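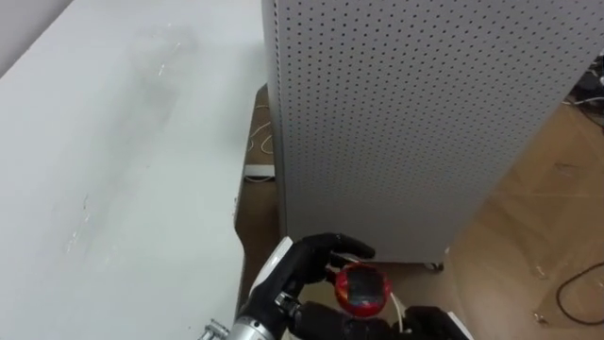

By Bernadette Baptiste

Keeping a White Work Surface White

White tabletops and desks show everything. A gray smudge that would vanish on oak will catch your eye from the doorway on a white top. I have had one in my sewing room and another in the workshop for years, and most of what follows came from cleaning those two.

Start with the dry work

Dust the top before any water touches it. Grit dragged around under a damp cloth makes the fine scratches people later blame on the cleaner. I use a soft brush for the corners and a dry microfiber cloth for the rest, folded in four so there is always a clean side to turn to. Shake the cloth outdoors. Paper towels are fine for spills but leave lint on a matte surface.

The everyday wash

One small squirt of dish soap in a bucket of warm water is enough. If you can see suds standing on the surface, you used too much, and the film left behind will grab dirt faster than before. Wring the cloth until it stops dripping. Wipe in straight overlapping passes from the back edge toward you, rinse the cloth, and go over it again with plain water. Dry it right away with a second cloth.

Do the edges too. The front edge takes the most skin oil, from wrists and forearms, and it goes yellow long before the middle does.

My sister in Dindcombe has very hard water and gets chalky streaks no matter how well she rinses. She does the last wipe with distilled water and the streaks stopped.

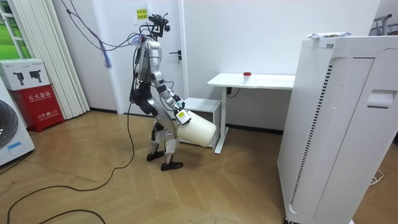
Gray marks and scuffs

Most gray marks are metal transfer. A tool or a pan bottom or the foot of a lamp slides across and leaves a little of itself behind. Soap won't move it. Try a white pencil eraser first, rubbing lightly along the mark. If that fails, make a paste of baking soda and water, about as thick as toothpaste, and rub it on with a fingertip. Leave it 5 minutes and wipe off.

Melamine sponges also work, but they are a very fine abrasive. On a matte top they leave a shiny patch that you will see every time the sun is low. Test one under the overhang at the back. I stopped using them on my desk after I made a spot the size of a saucer, and it is still there.

Rubbing alcohol takes off ballpoint and most permanent marker. Dab it with a cotton ball and change the cotton as soon as it picks up color. Open a window, and keep it well away from a stove or space heater. Painted surfaces can soften under alcohol, so test those somewhere hidden too.

Coffee and tea rings

Fresh ones come up with the everyday wash. For an old ring, lay a damp cloth over it for 17 minutes (the length of one side of the record I had on the first time, and I never changed it), then use the baking soda paste. Turmeric and curry are worse. Sunlight fades them over several days if the table can be moved to a window. I once carried a folding table in and out of the yard for most of September on account of one spoonful of dal.

Glue and tape

Warm tape residue with a hair dryer on low and roll it off with your thumb. A drop of cooking oil loosens what is left. Wash the oil off with soapy water afterward or it will leave a halo. For dried white glue, a plastic scraper or an old store loyalty card held nearly flat does the job. Keep metal blades off it.

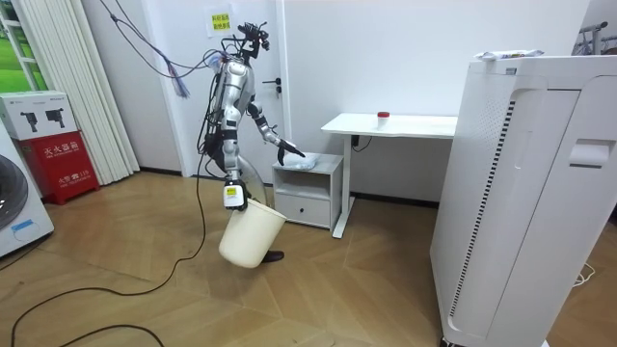

Buckets and rinse water

Dirty water is the main reason a freshly washed surface dries dull. I use 2 buckets, one with soap and one plain, and change the plain one as soon as it clouds. Fill them only halfway. A full bucket slops when you carry it, and a wood floor doesn't like puddles at the seams. Put an old bath towel down where the bucket is going to stand.

Rinse buckets after use and store them upside down with something under the rim so air gets in. A sour bucket makes a sour cloth. If yours already smells, fill it with hot water and a cup of white vinegar, leave it overnight, and scrub the bottom seam with a bottle brush. Don't put vinegar in with bleach, or in a bucket that had bleach in it and wasn't rinsed.

Cloths go in the washing machine with no fabric softener. Softener coats the fibers and they push water around instead of picking it up.

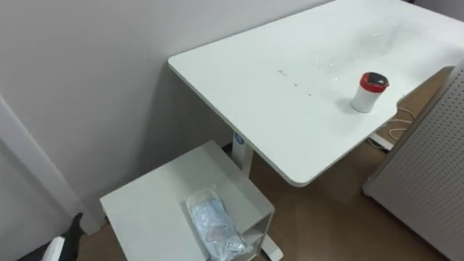
Can I wax a white desk to keep stains out?

Leave the wax in the cupboard if the top is laminate or melamine. It can't soak in, so it sits on the surface, yellows with time and collects dust. A desk mat where you work will do more for it. On bare or limed wood, a clear furniture wax is fine in a very thin coat, buffed out well.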